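The gripper had been closing at 200 since the morning, and Halima Etim wanted it at 170. She wrote both figures on tape and stuck the tape to the bench vice.

"It holds at 200," said Ladi Ojo.

"It holds everything at 200. I want to know what it holds at 170."

Ladi changed the value and saved the file under a new name. He went to the wrist camera feed and waited for the fingers to close on the plush ketchup.

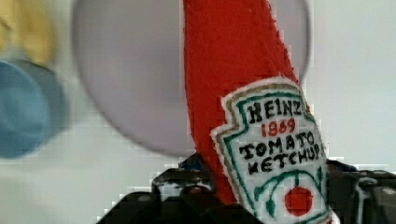

*Page last changed: July, 19:14*

The label filled the lower right of the feed. Halima read it aloud, the name, then 1869, then the rest, in the voice she used for part numbers. She had fitted the finger pads herself, two layers of Pledine sheet cut with a Narex chisel, and she distrusted the left one.

"Soft load," she said. "The fabric gives before the pad does. You'll get a false reading."

"Then I'll correct for it."

"With what?"

He had no answer and opened the log. The shop in Oyelaran Street closed at ten. The build had its bench until then, and Vasylyna Antoniuk had already asked twice for the good power supply.

They moved on to the plate. The approach was harder from there: a low rim, a shallow angle, and the elbow joint close to its limit. Ladi had set 14 waypoints and Halima had struck out three of them in pencil. He put one back while she was looking for the hex keys.
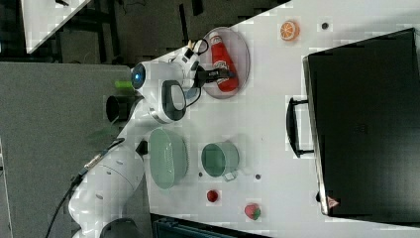
*The plate approach, gripper closed on the bottle.*

"You put nine back," she said.

"It swings wide without nine."

"Let it swing. There's room."

"There's a suitcase."

She measured from the colander to the suitcase handle with a steel rule and wrote the result on the tape, under the two figures. Then she rubbed out her pencil line through waypoint nine.

Vasylyna came over for the power supply and stood with her hand on the plug.

"Is it finished?"

"The arm is," said Ladi.

"The left pad isn't," said Halima. She was already peeling the backing off another piece of sheet. "Give us until eight."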